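I've been putting off writing this one because I wanted to be fair about it. First impressions of gadgets are mostly impressions of packaging, and the packaging here was lovely, so I made myself wait until I'd put in a proper stretch of hours before saying anything.

So! The kit is the Brosstead pair, which is two hand-held grippers, a case, a charger and a login for their upload service. You hold one in each hand and do ordinary chores with them, and the recordings go off to be used as training data for whatever robot you're hoping will do those chores someday. My group has been folding clothes with them. A lot of clothes. I can now fold a pair of jeans with a robot's fingers better than I fold them with my own, and my mother would like a word about that.

## What you get for the money

We took the rental plan over buying outright. It's 291 dollars a month for the pair, and that includes swaps if something breaks. There's also a cheaper tier with a single gripper, but I can't see why anyone would want it unless they only plan to pick up cups. Try folding a shirt with one hand. I did, for science, and it was a sad little lump.

Setup took me most of a morning, and a fair chunk of that was my own fault for skipping the page about pairing. You have to wake the left one first and then the right one, and if you do it the other way around they both sulk and you start over. Gaétan Gill, who had used an earlier version at his last job, watched me do it wrong three times before he mentioned this. Thanks, Gaétan.

After that it was easy. The calibration is a little dance where you open and close the jaws and then touch the tips together, and the app gives you a cheerful ding when it's happy. I got weirdly attached to the ding.

## How they feel

Heavier than I wanted, lighter than I feared. For the first ten minutes you feel like you've got a pair of very fancy salad tongs, and then something clicks and you stop thinking about your hands at all. Picking up a single layer of fabric is the hard part. The jaws want to take everything underneath too, so you learn to come in low and sort of pinch-and-drag until the top layer bunches up, and then you grab the bunch. Denim is a dream for this. It's thick, it stays where you put it, and it holds a crease. Thin, slippery things are a nightmare, and I have said words to a certain blouse that I'm glad the recordings don't keep.

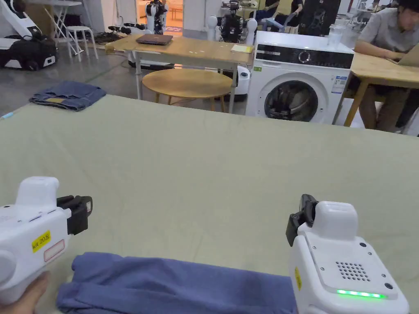 The other thing you learn quickly is to slow down. My early sessions were all speedy and showy, and when Solange Hiebert went through them she threw out nearly every one. Her rule is that if she can't tell what I was trying to do at half speed, a robot has no chance. She's right, which is annoying. Now I pause for a beat after each grab, and my keep rate has gone way up — 193 good folds in my best week, and that was with a cold.

My wrists do get tired. I can go 55 minutes before I start getting sloppy, and after that I need a proper break with tea and a biscuit and no gripping of anything. If you have small hands (I do), try the grips before you sign up for anything. Brosstead will ship you an unpowered pair to wave around for a few days, and I wish I'd known that before I ordered. There's a narrower handle you can ask for, but it isn't on the main order page. It's hiding in the accessories list between the spare charger and the carrying strap.

## The software

Mixed feelings. The recording part is great: start, fold, stop, done. It labels your session with the task you picked and lets you tack on a note, so mine are full of things like "sleeve got away from me" and "good until the end."

The review screen is another story. You can scrub through a session, but you can't trim it, so if you did a perfect fold and then knocked it with your elbow, you either keep the elbow or lose the fold. I wrote to support about this and got a friendly answer the same day saying trimming is on the list. It was on the list in January as well, according to Gaétan, so I'm not holding my breath.

Uploads are fine on a good connection and miserable on a bad one. We queue ours up at the end of the day and let them run. One evening the queue got stuck at session 8 and sat there all night, and I came in to a very patient progress bar that hadn't moved a hair. Restarting the app fixed it, and I didn't lose anything, but I was crabby until lunch.

## What about the other ones?

People keep asking me whether they should get these or the Sedley ones. I've only had an hour with a Sedley pair, so take this with plenty of salt. They're slimmer and nicer to hold, and the trigger has a smoother pull. But the jaws felt mushy to me on fabric, and you're on your own if one breaks because they don't do rentals. If I were mostly moving boxes and bottles I might lean that way. For laundry I'd stay where I am.

Would I pay for another three months? Yes, and we're going to. I'd like the trimming fixed, I'd like the narrow handle offered up front, and I'd really like someone to print the pairing order on the inside of the case lid in very large letters.

Next up is towels, which everyone tells me are the easy ones, and then fitted sheets — Solange has already said she's taking that week off. If you've folded a fitted sheet with grippers and lived, please leave me a comment, because I have no plan at all.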